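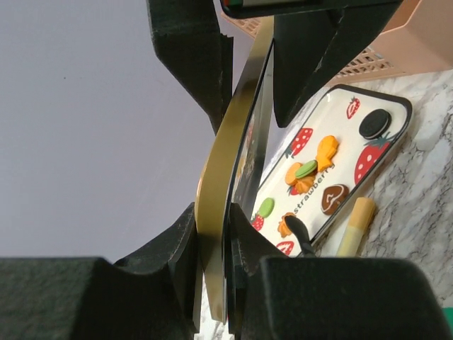

Paint is the cheapest lie in real estate, according to one reader in Pemirport who wrote to us after closing on a two-bedroom there, and who has since bought the same gray three times trying to match a patch by the stairs. The reader wanted to know if the expensive stuff would have covered in one coat, as the can promised.

I doubt it. I spent most of August putting one-coat paint on walls, and I have yet to meet the coat that was enough.

The makers have their answers ready. Rorkance says its top line will hide "most" colors, and leaves you to guess which ones it won't. Skullholm wants $84 a gallon and prints the word primer on the label, then tells you in small type on the back to prime bare drywall first. I asked the company what the word on the front was for. I got a coupon.

The cheap can was a store brand from Mao Hardware at $19. It went on thin and smelled worse — the second coat took care of the first problem. After 9 days of drying I couldn't tell it from Skullholm in daylight. Under a lamp held close to the wall I could, a little, and I don't know many people who look at their walls that way.

Durability is where the pricey brands make their stand. Rorkance claims 109 scrubs without wear. Whose sponge, and how hard? The brochure doesn't say. I washed mine with dish soap until my arm hurt, and both walls lost some sheen.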